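Grakari Shared Laundry - Minutes, Linen and Towels Meeting
Last updated: September
4 comments | 14 shares

Present: Azadeh Hashemi (chair), Siamak Rezaei, Babak Nikzad, Ona Krūmiņa (minutes)
Apologies: Mehrangiz Nikzad

1. Previous minutes
Accepted with one correction. The shelf order went to Stimeck, not Dehghan.

2. Folding standard for gray towels
SR put forward the rectangular fold for all gray towels, to replace the roll. The folded towel is to lie flat, with the short folded end facing out on the shelf.
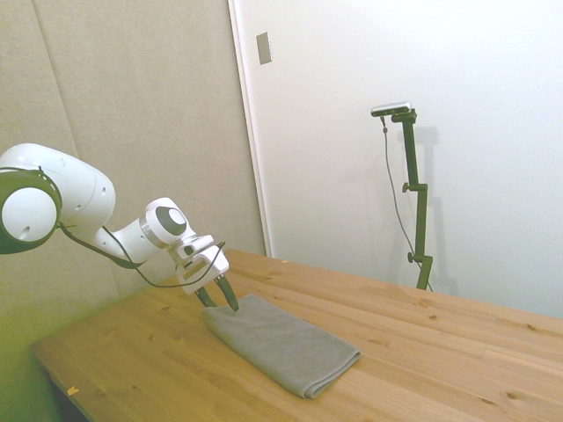
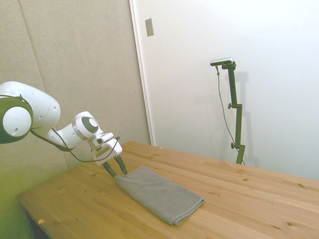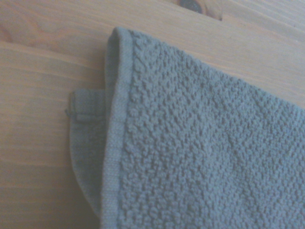 Gray towel, folded, on the light wood table.

3. Discussion of the fold
BN asked whether the last fold should be pressed by hand before stacking. SR said yes - one pass along each long edge, then the short end. AH noted that rolled towels take up more shelf depth and slide when the door is opened. OK asked that any towel with a loose hem be set aside before folding and put in the mending box.
Agreed: rectangular fold adopted. Stacks to be up to 14 high on the lower shelf and four high on the upper shelf.

4. Storage
The Ploltard cabinet has three usable shelves. The bottom one is still holding paper stock and cannot take linen until this is moved. BN to measure the clear depth with the door shut.
Labels: item code 3230 stays in use for gray towels. The old code for rolled towels is withdrawn.

5. Washing
Fabric softener on microfiber was raised again. AH repeated that it is not to be used on these loads. The card above the machines still says otherwise and will be replaced. Drying on low heat only - no change.

6. Actions
SR - write out the fold in steps, one page.
BN - cabinet depth, paper stock.
OK - new card for the machines, shelf labels.
MN - to be asked about the mending box.

7. Any other business
The table is to be wiped and left dry before clean linen is put on it.

Meeting closed at 4:14 pm.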